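How to Budget for a Set of Hand-Held Grippers

By Leonor Cordeiro

14 shares | 3 comments

Start with the number of people who will be collecting at the same time. Each one needs a gripper, and the group needs one spare. At Cisten we planned for eight people, bought eight grippers, and lost most of a week in April when a jaw arm cracked.

1. Split the quote into parts that last and parts that wear. The body, camera mount and jaw linkage go on the first line. Finger blocks, pads, screws and bushings go on the second. Ask the supplier to price the second line separately. Stamura did this when we asked, and Damo would only quote complete units.

2. Set the wear budget. We put aside $700 a year for fingers and pads. Rodrigo Figueiredo, who does our repairs, wanted more, and by the end of the year he had spent all of it.

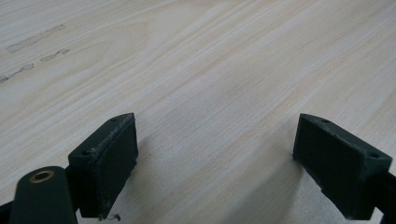 Check the edges of the fingers before each order. Pads fray first along the rim, and a frayed pad picks up lint and hair. Gray scuffing on the edges can wait. A pad that lifts at a corner should be replaced that day. Keep 16 finger blocks on the shelf if you run eight grippers, enough to change every pair once.

3. Price the work surface too. Grippers touch down on the table all day and the top gets marked. Zoia Derkach bought a plain wooden table for our second station and we have left it unprotected. If the table is borrowed, put a mat in the budget.

4. Add shipping and spare screws to the same order. Small orders placed later cost us more in freight than in parts.

5. Total it and get one signature. Our first full order came to $2,269 with shipping, not counting cameras. Send the sheet with both lines showing, so that the person approving it can see which part comes back next year.

Cameras and storage need their own sheet. Rosário Neves keeps ours and updates it when a drive fills up.

3 comments | Share this page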